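# Rirkov Guide Kit — teach your arm a task by hand, or from across the room

If you have ever tried to explain to somebody over the phone how to fold a fitted sheet, you already know why we built the Rirkov. Some jobs are much easier to show than to write down.

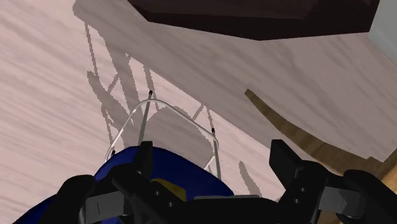

The kit gives you two ways of showing. You can take hold of the arm and walk it through the motion yourself (it goes light in your hands once you squeeze the grip), or you can sit at the desk with the Kilteck hand controller and drive the arm from there, in the room or in simulation. Most of our customers start in simulation, and we're glad when they do — you can knock a chair over as many times as you like and have it standing again with one press of the reset button.

Every run you record is saved with the wrist view, the joint positions and the opening of the gripper, all on one clock. You can trim the slow start, throw out the run where you sneezed, and keep the rest.

**What comes in the box**

- Kilteck hand controller with a 9-foot cable
- Clip-on grip for guiding the arm by hand
- Foot pedal for start, stop and discard
- Palacios recording software, 5 seats
- 147 practice rooms with household furniture and clutter

**A word on practice**

Wekesa Rashidi, who wrote our getting-started booklet, likes new users to record 200 short runs of a single reach before they try a full pick and place. It sounds like a lot, and it's a pleasant afternoon or two once you get going! Change the starting angle often, and come at the object from the awkward side now and then.

**Fits**

Any two-finger gripper on a Nultetau mount. For other mounts, write to us before you order and we'll happily look up the right adapter plate. Phone support is open Wednesday until 5 p.m.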